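What We Learned About Spills
Project report by Mekdes Abera, Natnael Jemal and Tegwen Rees

Our group wanted to know how far a little water can travel on a tabletop, which sounds like a tiny question until you have mopped up after it all through May! Ms. Tekleab let us use the big table at Trerkstead in the afternoons, and we are very grateful for her patience (and her paper towels).

We poured 50 milliliters at a time from the same height, waited 5 minutes, and then traced the outline on clear film so we could lay it over squared paper. I had expected neat round puddles - Tegwen had too - but most of our tracings came out with arms and lobes, and the small drops around them were a real headache to measure.
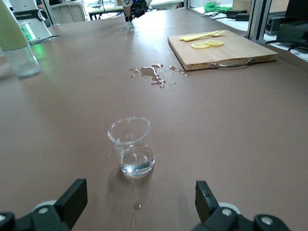
Figure 2. Plastic cup with a little water in it, and a spill on the tabletop beyond.

Our widest tracing covered 253 square centimeters, counting the loose drops. Natnael thought we should leave those out, and we went back and forth on it for quite a while before keeping them in. Next time we would like to try the same pour on a cutting board and see how the shapes compare.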